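Trultano posts kitchen simulation results for arm control

May 2022

A control method trained only in simulation finished 70 of 100 household tasks in a virtual kitchen, according to results released this month by Trultano, a small robotics lab in Paltholm.

The method, called Enriquez, learns from recorded runs in which a person steers the simulated arm. The lab used 1229 of these runs. An earlier version, trained on the same recordings, finished 52 of the same tasks.

The main change is in how the arm plans its reach. Enriquez picks a point for the gripper first and works back to the joints - the earlier version did both at once and often stalled close to cabinets and walls.
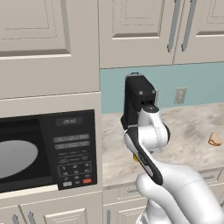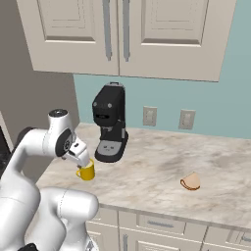
Simulated kitchen used in the work, with the arm near the microwave and with its gripper at a yellow mug by the coffee machine.

What the tasks cover

Tasks include moving cups and mugs, pressing appliance buttons and opening doors and drawers. Each one has a time limit of 119 seconds. A run that goes over the limit is scored as a failure, even if the arm is close to done.

Most of the failed runs involved drawers. The lab said the gripper often reached the handle at a poor angle and slipped off when it pulled.

Next steps

None of the tests used a physical arm. Trultano plans to try the method on hardware at its Iltcombe site, starting with the mug tasks. The task list and scoring rules are posted on the lab's site, and the recorded runs will be added later.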